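In Defense of the Gray Bin

Every house I have lived in has had one place where things go when they have no place. My grandmother kept hers in a drawer beside the stove, and you could find a church key in there, a stub of candle, the spare fuse for a lamp she had given away before I was born. My parents used a cookie tin, and later two cookie tins. I use a bin, a plain gray one with sloping sides, and I have come to feel so warmly about it that I would like to say a few words on its behalf, if you have the patience for them.

We live in an age of the divided box. Walk down the storage aisle at any big store and you will see trays for batteries by size, turntables for spices, little clear coffins for single pairs of shoes. The catalog from Duman, which arrives at my house every October whether I want it or not, had 12 pages last year on the subject of drawer inserts alone. I read all of them, with coffee, and I will admit that I enjoyed myself very much. There is a real pleasure in looking at a drawer where each spoon lies in its own bed. I only wonder who is putting the spoons back.

I tried it once. When we moved to Stusside I bought a set called the Trorero, which was a cabinet of small pull-out compartments with a card slot on the front of each, and I spent most of a winter filling in the cards. I had a compartment for picture hooks and another for cup hooks. I had one for string and one for twine, and I remember standing in the hallway for quite a while one evening with a length of something in my hand, unable to say which it was. By spring the household had quietly stopped using the cabinet. Things piled up on top of it, in a heap, and the heap was where everyone looked first.

So I went down to the hardware store on Priltow Road and bought a bin. It cost me less than the cards had. I set it on the end of the kitchen table, swept the heap into it with my forearm, and felt better than I had in months.

What I like about a single open bin is that it asks so little of a tired person. You come in the door at the end of the day with a roll of tape in one pocket and a loose knob in the other, and you do not have to decide anything. You drop them in. When you want the knob again you look down and there it is, lying next to something you had forgotten you owned, and you are glad to see that too. My best screwdriver came back to me that way, after a long absence, while I was after a bottle stopper.

Now, I know the case against. People who love me have made it at my own table. A bin without divisions becomes a swamp, they say, and the good things sink. This is true, and the cure for it is to keep the bin small, and to be strict about when it is full. Mine holds a modest number of things. The day I have to dig, and I mean really get my arm in up to the elbow, I tip it out on a towel and put back only what I can name a use for. It takes me about 15 minutes with the radio on. The rest goes in the trash or to the neighbors, who have a bin of their own and I suspect send some of it back.

There is also the matter of the rim, which I don't think gets enough attention. A drawer has to be opened and a lid has to be lifted, and both of them can be left shut for a year while you pretend that what's inside is in order. A bin stands open all day long. You pass it on the way to the sink and you see the state it's in. I find that I tidy mine a little without meaning to - one thing out here, one thing over there - just from walking by, and I never once did that with a drawer.

Shape matters as well. I am for the rectangle. A round basket looks prettier on a table, I grant you, but things slide toward the middle of it and lie on top of each other, and in a rectangle they settle out toward the corners and leave you some floor to see by. I am for gray, too, or any dull color. Put a red thing in a gray bin and your eye goes right to it.

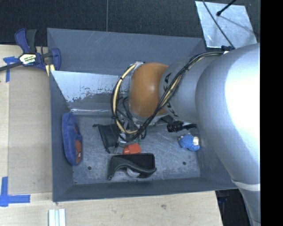 One reader, who had seen an earlier version of this piece in our neighborhood newsletter, wrote to say that a bin is all very well for people who live alone or with the easygoing, but in her house it had started more arguments than the thermostat. Her husband put things in and never took things out. She had gone over to five small baskets, one for each member of the family, and whatever turned up on the floor went into the basket of whoever had dropped it, and she had not raised her voice about a charger since.

I have thought about her letter a good deal. I believe she is right about her own house, and five baskets is still a long way from a cabinet with cards in it. If each of those baskets is open at the top and small enough to see the bottom of, then we are closer to agreement than she may think, and I wrote back and told her so. I did ask where the family keeps the things that belong to all of them, the tape and the scissors and the spare key to the shed. She answered that those go in a box on top of the refrigerator. It has no dividers, and her mother gave it to her, and she would like it left out of the discussion.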